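Travel Writing, Evening Group
Session 6 handout: the trip you didn't pay for
2024-02-13

Hello again everyone, and welcome to those of you who swapped over from the other group. These are my notes from the session, typed up more or less in the order I said things, with the bits I forgot put back in. Bring them next time with your draft.

We're on prize trips, gift trips and trips where somebody else picked the hotel. I love these pieces and I've written far too many of them. The trouble is they nearly all start the same way: I never win anything, I entered on a whim, I got a phone call. By the time we reach the airport I've read a whole page about an email. So this week is mostly about where to start and what to do with the money question.

1. Where the story starts

Go through your draft and put a pencil mark at the first moment where you are somewhere else. A platform, a ferry deck, a bed that isn't yours. Now look at how much comes before the mark. In my own first try at the Caruvberg piece (the one I read out, sorry about the cough) there were 39 lines before I so much as left my kitchen! I had the competition rules in there. I had what my sister said. I had a paragraph on passport photos.

I cut it to this: "The prize was three nights in Caruvberg, and it had been raining there since May." Then I'm on the tram from the station with a wet suitcase, and off we go.

You can keep some of the win. Readers do like the win. But feed it in later, when you're sitting on the hotel bed wondering if you're supposed to tip the man who carried your bag, and the whole business of the prize suddenly matters because you have no idea what the rules are.

Try it now, before you read on. Write your opening line with the place name in it and the word "prize" (or "gift", or "voucher") and stop at one sentence. It'll feel too short. Leave it.
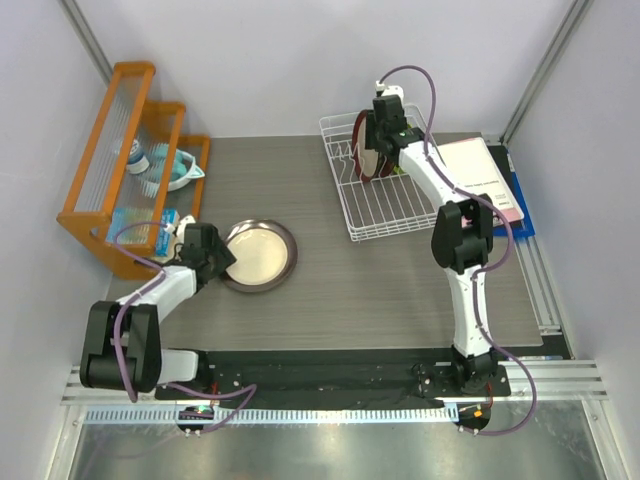

2. Who paid, and when do you say so?

Early, please. I'd put it on the first page, in plain words, with no wink. "The stay was a prize from the Güler hotel" is all you need. If you hide it until the end the reader goes back over everything nice you said and crosses it out.

Saying it early also frees you up. I was so grateful for my free room in Caruvberg that my first version has no complaints in it whatsoever, and it reads like the card on the pillow. The shower ran cold after 5 minutes! The breakfast room closed before the first tour left! None of that made it in, because I felt rude. When I put those two things back, the good parts (the old swimming baths, the woman who walked me to the right bus stop and then waited with me) became much easier to believe.

Two small things people asked about:

Prices. Look them up even if you paid nothing. Your reader will be paying.

Extras. If the prize covered dinner and you wouldn't normally eat that kind of dinner, say that you wouldn't. Then go and have lunch somewhere on your own money and write about that too.

3. The thing that was promised and didn't happen

Most prize trips have one. The boat was out of season, the guide was off sick, the spa was being retiled. My students tend either to leave it out or to write four furious paragraphs, and I'd like you to do something in between.

I read you the passage from Noken, where the package was meant to include a morning on a fishing boat. The boat didn't go. The writer gets one dry sentence about the phone call and then spends the morning on the harbor wall with a bag of hot potatoes, watching other people's boats, and that's the part I remember. The missing thing made a hole in the day and something walked into it. So ask yourself what you did with those hours. If you lay on the bed and sulked, write the sulk, I'd read that.

We didn't all agree on this, and I promised I'd put the argument in the notes. I said one sentence was plenty for the boat. 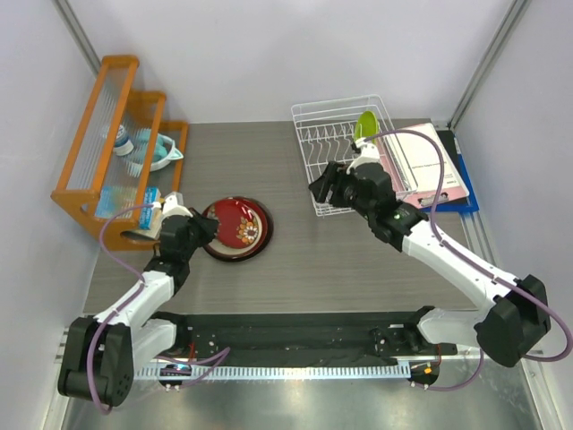
Muammer Toprak thought one sentence let the organizers off too lightly. If a boat is the reason you entered, he said, then the boat is the story, and a reader thinking of booking the same package would want to know who canceled it, how late, and what was offered instead. He'd give it a full page and put the potatoes at the end.

I've been chewing on that ever since. I think he's right if you're writing for people who might book, and I'd still stick with my one sentence if it's a personal essay. Decide which you're writing before you draft this part, because the two don't mix well. Ayten Çınar suggested doing the practical stuff in a short note after the piece, with the dates and the phone number and so on, and I'm happy to accept that from anyone who wants to try it.

4. For next time

Write up a trip somebody else paid for. A competition is fine, so is a work trip, so is the week your aunt took you to Landia and made you share a room with your cousins. Two pages, double spaced. I want:

the place in the first sentence
who paid, on page one
one thing that went wrong, at whatever length you've decided on
one meal, with the price

If you've never been given a trip in your life, write about a day out where you were somebody's guest. A ride in a neighbor's car to the coast counts.

Please print 3 copies, one for me and two to pass around. We'll read the openings aloud first and go on to full drafts after the break. I've still got somebody's green umbrella from last time, and it's coming back with me in the book bag.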